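Textiles for the Home, Unit 4: Bed Linen
Course notes, Hildegard Tiedemann, Flindport

12 Shares | 3 Comments

Thread count
Thread count is the number of threads in one square inch of cloth, lengthwise and crosswise added together. A count of 296 is fine for daily use. Higher numbers on a label may come from counting each ply separately.

Weave
Percale goes one over, one under, and feels crisp. Sateen floats several threads at a time and snags more easily.

Prints and plains
A printed pillowcase is often paired with a plain sheet. Check the back of the cloth to see how far the dye has gone through. 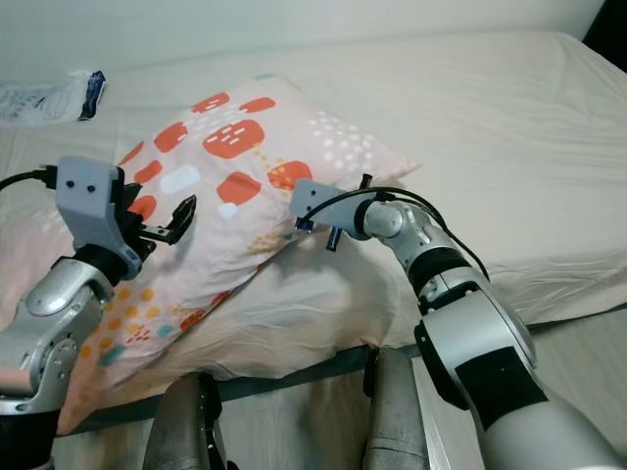 Shrinkage
Cut a 100 mm square, wash it, dry it flat and measure again. Record both directions. Bring results to the October lab.

Reading: Okeke, chapter 11.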